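Drying Times of Kitchen Sponges in a Shared Student Kitchen

Agnes Sandberg, Joar Moen, Fuseini Agyeman
Supervisor: Vitalii Symonenko
Household Science, spring project

1. Background

All three of us live at Ferkitz House and share one kitchen with the rest of our floor. The sponge by the sink there is nearly always wet, and by the second week it smells. We wanted to find out how much the place where a sponge is left affects how fast it dries, and whether squeezing it out by hand makes enough difference to be worth asking people to do.

A wet sponge is a good place for bacteria. It holds food scraps, it is warm for part of the day, and it has a lot of surface inside. We did not measure bacteria, because we had no access to the lab in March. We only measured water. Our thinking was that a sponge that dries out between meals should at least be a less friendly place for things to grow, but this report does not show that and we don't claim it does.

2. Materials

We bought ordinary cellulose sponges with a scrubbing layer on one side, all from the same pack of the Turnard store brand. For weighing we used a digital kitchen scale that reads to one gram. Joar's mother lent us a second scale and we checked them against each other before starting. They agreed on everything we tried except a very light spoon.

The four resting places were:

Flat on the counter, scrubbing side up
Flat on the counter, scrubbing side down
Standing on its long edge against the wall tiles
In a wire holder hung inside the sink

We had planned a fifth, a closed plastic dish with a lid, but stopped after the first trial. The sponge had lost so little water by evening that the scale could hardly tell, and we needed the counter space.

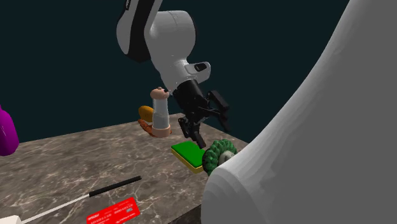
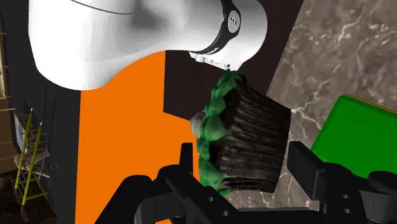 Reading time: 5 minutes

3. Method

Each sponge was weighed dry. It was then put in a bowl with 200 ml of tap water and pressed a few times until no more air bubbles came up. For the "squeezed" trials, one person squeezed the sponge once with one hand, as hard as was comfortable. It was always Fuseini, so that the squeeze would be as similar as possible. For the "dripped" trials the sponge was held up by one corner until it stopped dripping in a steady stream.

The sponge was weighed again, put in its place, and then weighed every 30 minutes. We wrote the weights on a sheet taped to the refrigerator. The window was kept shut and the room thermostat was set at 20 degrees C. The kitchen stayed in normal use, which means people were cooking while we measured. We asked them to use the other side of the counter and mostly they did. One trial was thrown out when someone washed a pan with the test sponge.

We counted a sponge as dry when it was within two grams of its starting weight. This limit is a bit generous, but the last few grams take so long to go that we would have been sitting up all night.

4. Results

Squeezing mattered more than anything else. A dripped sponge in the best place took longer to dry than a squeezed sponge in the worst place. This was true every time we compared them, and it surprised Joar, who had argued for the wire holder from the beginning.

Among the squeezed sponges, the one in the wire holder dried first and the one standing on its edge came second. The two flat positions were much slower. With the scrubbing side down, the sponge still held 30 percent of its added water at the time the one in the wire holder was counted as dry. With the scrubbing side up it was worse, since the soft side lay directly on the counter and a thin puddle formed under it. The scrubbing layer is stiff and seems to let a little air in underneath.

Among the dripped sponges the order was the same, except that the one standing on its edge fell over in two trials. We stood it up again and kept going. Those readings are marked in the appendix.

5. Problems with the method

Steam is the main one. When somebody boiled pasta, the weights fell more slowly for the next reading or two. We did not have a humidity meter, so we can only note when it happened.

The wire holder hangs lower than the counter and close to the faucet. It is possible that it got a few splashes, which would make it look slower than it really is. We don't think it can have gained enough water to change the order.

The scale is also coarse for this job. A sponge weighs very little to begin with, and an error of one gram near the end can move the drying time by a whole reading.

Finally, all the sponges were new. An old sponge is softer and partly clogged with grease, and may hold water differently. Agnes wanted to repeat everything with used sponges from other floors. There was no time, and the other two of us were not keen.

6. What we changed in our kitchen

We hung a wire holder permanently and put a note above the sink asking people to squeeze the sponge once when they finish. The note works for some people. The holder works better, because there is no longer a handy flat spot beside the faucet where the sponge used to go.

For a follow-up, we would suggest comparing sponges with dish brushes and cotton cloths under the same conditions, with a humidity meter running, and in a kitchen that can be closed during the readings. The weighing sheets are attached as an appendix. The coffee stain on the second sheet covers one reading, which we left out of the averages.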